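The Eltside tram museum is open again!! I walked past in January and the shutters were up, so of course I went straight in.

If you missed it, the place shut for what the sign called 2 weeks of floor repairs. It stayed shut for 29.

Tickets are timed now. I got the 10 am slot and had the upstairs gallery nearly to myself – by noon the line was back past the Vilela bakery.
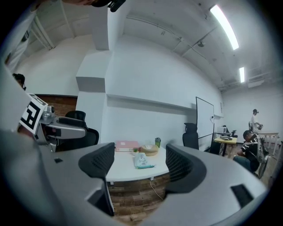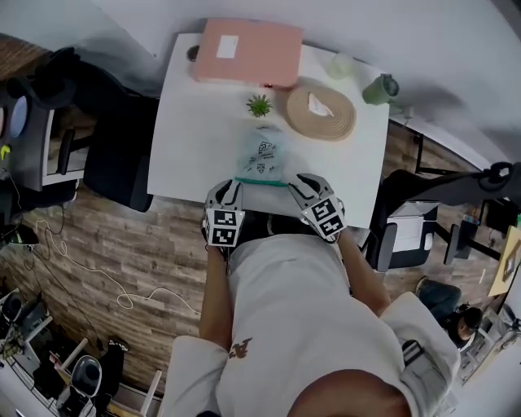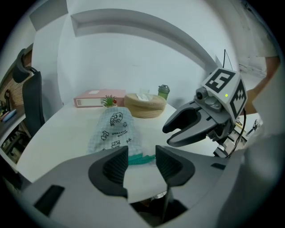

Three from the white table.

They only let 100 people in at once, so book ahead if you're coming over from Prilside. The site kept crashing on my phone but worked fine on my laptop.

The old Rumilov line map is back on the wall too, all 2,000 tiles of it, and you can finally get close enough to read the stop names (I found my street!).

The basement is still closed. I asked at the desk and got "maybe spring" – which is what they said last spring.

Anyway, go early, bring coins for the lockers, and skip the audio guide. Mine was stuck in German.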